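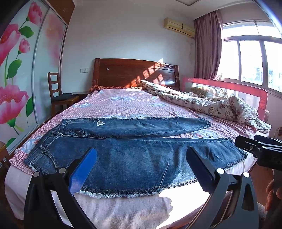 What kind of box do swifts need, and where should it go?

Swifts need a long, low box with a small oval entrance near one end, fixed as high on the wall as you can safely get it, with clear open air in front. The Blackwood Swift Box was made for that job, and it will hang happily under the eaves of most houses, barns, and churches.

Search our shop... Go

We have been making wildlife boxes at our workshop in Etitz for a good many years now, and if you had told me at the start how fond I would become of a bird that hardly ever lands, I would have laughed. But swifts get under your skin! They come back to the same hole year after year, and when an old roof is repaired and the gaps are sealed up, they fly at the blank wall again and again, looking for the way in. Anyone who has watched that tends to order a box the same week.

The Blackwood is our most popular model, and we sent out 1,407 of them last year (many in twos and threes, as swifts do like neighbors). It was drawn up by Esben Hviid, who is still at the bench most mornings, and Nayeli Pacheco has since improved the floor, which now has a shallow nest cup set well back from the light.

Details
Material: untreated larch, outside faces planed
Nest cups: 1, removable
Fixings: 2 stainless steel brackets, screws included
Access: front panel lifts off for cleaning
Price: $123, or $161 with the Pasel call player

The call player is a small speaker that plays swift calls from under the box, and it does help new birds find you. Run it early in the morning and again toward evening from late spring on, and please be kind to the people next door about the volume. Even so, it can take a few summers before a pair moves in. Ours took four, and I had very nearly given up.

Please order by February if you can, so the box is up before the birds arrive. Questions about siting go to Amna Butt, who loves a photo of a gable end.

We use cookies to remember your cart. Accept / Manage settings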